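Subject: Re: [inthanon-merchants] Movosari as anchor for the east wing

On 08/08/2021 the list moderator wrote:

> Brendeo has confirmed that Movosari will take the old
> department store space, all 3,065 square feet of the
> ground floor front, with a soft opening in November.
> They expect 900 extra visitors each Saturday. Small
> shops will see the benefit right away. Please send
> comments before the lease review.

Comments, then.

I've had my knitwear shop at Inthanon for 10 years and this is the third "anchor" I've been told will fill the walkway. The last one was Nullulus. We all got the same kind of letter, with a visitor number in it and no word on where the number came from. My Saturdays stayed flat and my share of the common costs went up.

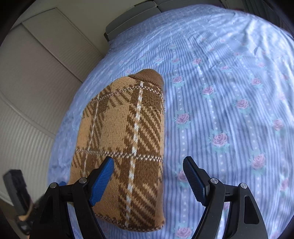

So where does 900 come from? Is it people through the Movosari door, or people who walk past the rest of us? The east wing has its own parking lot. A shopper can park, go in, pay and drive home without ever seeing the fountain side. I asked Brendeo this by email and got back a site map.

I'd also like to know what rent break they got. If they pay less per foot than a two-person card shop, fine, that's how these deals go, but then don't tell me the marketing fee has to rise 2 percent to "support the launch." Let the new tenant support its own launch.

My lease is up for renewal and I won't sign on the strength of a forecast. Give me door counts for the west entrance from last November and I'll read them with an open mind.
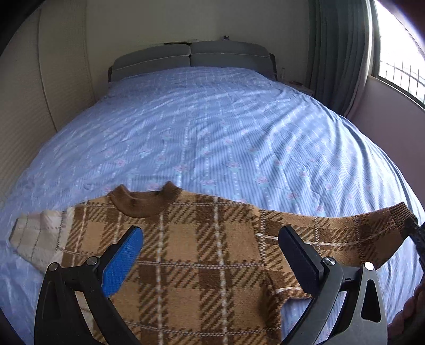

**Can a shop hold off on the new marketing fee until the numbers are shared?**

Under my lease the fee can only change at renewal, so I'm paying the old rate until then. Yours may be worded differently. Look under "promotional charges," near the back, and get any promise from Brendeo in writing.

I'll be at the lease review. Would be good to see more than the usual few of us there.

Fountain side, unit 10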